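Home | About | Projects | Workshop diary | Contact

The arm project, part four: a proper table at last

Feb 25, 2021

Well, it has been a long while since part three, and a few of you have very kindly written to ask whether I had given up. I hadn't! I had run out of evenings, and then out of M4 screws, and then I spent far too long trying to make the arm behave on a trestle table that swayed every time somebody walked past with a cup of tea.

The big change is that we now have a table worth bolting things to. Satish Srivastava, who shares the bench rent with me at the Udcombe workshop, had been telling me for months that my trouble was the furniture, and I had been telling him it was the code. It was the furniture. We went for a light wooden top with a black metal frame round it, and the shoulder wobble I moaned about all through part two went away on the first evening. I went back and deleted 326 lines of smoothing that I had written to hide it, which hurt a bit, I must say.

The camera at the wrist has been my job this month. I had it mounted too high at first, so that it saw plenty of workshop and hardly any finger, and you do want the fingertips in view if you're trying to line them up with something. Moving it was simple enough. Routing the lead was not — the first go snagged whenever the wrist turned past 70 degrees, and I ended up taking the whole wrist apart to bring it round the other side, with a little slack loop held by a cable tie. If you are doing the same at home, leave more slack than looks sensible and turn everything to its limits by hand before you switch on.

The fingers themselves have had some attention too. Both have a small notch near the top now, which was Satish's idea for holding thin rod and the edges of things. I printed 17 versions before we settled on a shape we both liked (the rejects live in a biscuit tin and I can't bring myself to bin them). The angle still wants looking at, and I keep changing my mind about how far the pair should lean in.

Software next. I have been calling the control program Lendance, after the village where I grew up, and it can now remember a set of positions and run through them in order. It takes around 16 seconds to start up, and I have no idea what it's doing for most of that time. Akash Thakur has offered to have a look at it, so I've promised him lunch and a tidier set of comments than the ones in there at the moment.

Still on the list: a better emergency stop within reach of both sides of the table, some labels on the wiring, and a way of getting the two arms to agree on where the middle of the table is. I'll write that one up when I've stopped being cross about it.

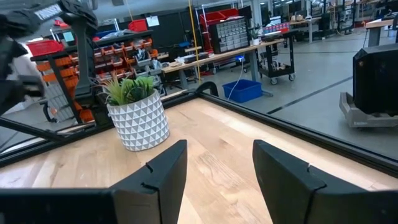 Looking out past the fingers from the wrist camera, with the other arm at top left and the plant on the new table.

Shares: 16 | Comments: 17

Contact | Copyright 2021 | Back to top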